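FLANHOLM COMMUNITY CENTRE
Kitchen and Dining Area: Premises Safety Inspection
Checklist with Inspector's Comments

Premises: Flanholm Community Centre, Praddale
Date of inspection: 6 April 2021
Inspected by: Adhiambo Shirima
Received for the centre by: Ozan Yaman, Centre Manager
Type of inspection: Routine, announced
Areas covered: main kitchen, dry store, servery, dining room, rear corridor and bin yard

How to read this report

Each item is marked Satisfactory, Attention or Action. Satisfactory means that no work is needed before the next routine inspection. Attention means that the centre should deal with the matter as part of normal upkeep and record that it has done so. Action means that the work must be finished by the date agreed with the inspector and evidence sent to the office. Items marked Not applicable have been left out of this copy.

Section A: Fire safety and means of escape

A1. Final exits unlocked and easy to open from inside
Satisfactory. Both final exits were tried. The push bar on the rear corridor door is stiff at the start of its travel but releases fully.

A2. Escape routes clear of storage
Action. Stacked chairs had been left along the left-hand wall of the rear corridor and reduced the clear width. They were moved during the visit. A permanent place must be found for them, and the corridor must not be used as overflow when the dining room is set out for meetings.

A3. Fire doors close fully into their frames
Attention. The door between the kitchen and the dining room closes but does not latch unless pushed. The closer should be adjusted. All other fire doors closed without help.

A4. Extinguishers in place, in date and on brackets
Satisfactory. Service labels were checked on every unit. The fire blanket beside the cooker is fixed at a suitable height.

A5. Emergency lighting test records
Attention. The log book is kept in the office and is neatly completed up to the end of last year. Entries after that point are in pencil and unsigned. The person carrying out the test should sign each entry in ink.

A6. Fire drill records
Satisfactory. The last drill was held in August, and the comments written afterwards have been followed up. Further drills should include a session when the hall is let to an outside hirer.

Section B: Electrical

B1. Fixed wiring report available
Satisfactory. A copy was seen. The remedial work it listed has been signed off by the contractor, Nzioka.

B2. Portable appliances tested and labelled
Attention. Two items carried no label: a kettle in the servery and an extension lead in the dry store. Both should be taken out of use until tested. Appliances brought in by hirers are not covered by the centre's own arrangements, and the hire agreement should say so plainly.

B3. Condition of leads, plugs and sockets
Satisfactory. No scorching, cracks or loose plates were found. The socket beside the hand basin has a splash cover in good order.

B4. Distribution board accessible and labelled
Attention. The board is accessible, but the circuit chart refers to rooms by their former names. A new chart should be fixed inside the cover.

Section C: Floors, tables and working surfaces

C1. Floor surfaces sound and free from trip hazards
Action. The edge strip at the threshold between the servery and the dining room has lifted at one end. It had been taped down. Tape is acceptable for a day or two only, and the strip must be refixed or replaced.

C2. Worktops smooth, undamaged and capable of being cleaned
Satisfactory. The joint behind the sink has been resealed since the previous visit. A fine crack in the splashback tile nearest the window should be watched.

C3. Dining tables stable and in good repair
Satisfactory. Leg locks and fixings were examined. Tables should be wiped down between bookings as well as at the end of the day, and the cleaning sheet should have a column for this purpose.
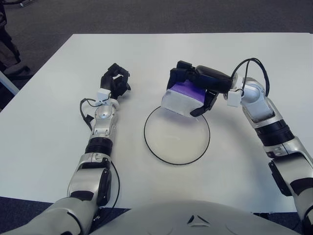

C4. Plates, glasses and serving dishes free from chips and cracks
Attention. Most of the stock is in good condition. Several glasses at the back of the high cupboard had chipped rims and were set aside for disposal. Staff should check each piece as it is put away, and broken items should be wrapped before they go into the general waste.

C5. Heavy items stored between knee and shoulder height
Attention. The large stock pots are kept on the top shelf of the dry store. They should be moved to the lower shelving, where there is room.

Section D: Food hygiene

D1. Hand basin supplied with hot water, soap and paper towels
Satisfactory. The basin was clear and in use only for hand washing.

D2. Fridge and freezer temperatures recorded
Attention. Readings are taken each morning the kitchen is open. On days when a hirer has sole use of the kitchen, the sheet is left blank. Responsibility for those days should be agreed with the hirer in writing.

D3. Raw and ready-to-eat foods kept apart
Satisfactory. Shelves are labelled and the labels are followed.

D4. Cleaning chemicals stored safely
Action. A bottle of oven cleaner was found beneath the sink in an unlocked cupboard. It must be kept in the locked cupboard in the rear corridor with the other products. Data sheets for the Gulier floor cleaner were not in the folder and should be requested from the supplier.

D5. Waste removed and bin yard tidy
Satisfactory. Lids were closed and the yard had been swept. The gate bolt would benefit from oil.

Section E: First aid and reporting

E1. First aid box stocked and easy to find
Attention. The contents were complete apart from the blue plasters. The sign above the box has faded and should be replaced.

E2. Accident book in use
Satisfactory. Entries are clear, and completed pages are removed and filed securely.

E3. Emergency contact details displayed
Action. The notice beside the telephone gives the name of a former manager. It must be replaced with current details, including the full address and postcode of the centre for use when calling the emergency services.

Summary of actions required

A2: Remove chairs from the rear corridor and provide permanent storage.
C1: Refix or replace the threshold strip.
D4: Move oven cleaner to locked storage.
E3: Replace the emergency contact notice.

Mr Yaman accompanied the inspector throughout and accepted the findings. He asked for it to be noted that quotations for the threshold strip had already been requested. Photographs or receipts showing that the four actions are complete should be sent to the Praddale office, marked with the item number. Items marked Attention will be looked at again on the next routine visit.

Signed: A. Shirima, Inspector
Signed: O. Yaman, for Flanholm Community Centre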